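3.2 Présentation des sandwichs
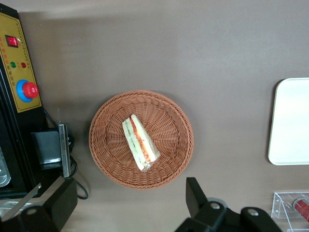 Fig. 4. Sandwich triangle sous film, corbeille ronde tressée.

Pourquoi une corbeille et pas une assiette ? Le bord relevé retient le triangle quand on déplace la portion.

Site de Kumwood, service du midi, octobre. 279 portions suivies, dont 191 en corbeille. Film transparent conservé jusqu'à la table, garniture visible par la tranche. Reste a traiter : les 53 fiches de Lindsay, saisies à part (voir annexe), même protocole.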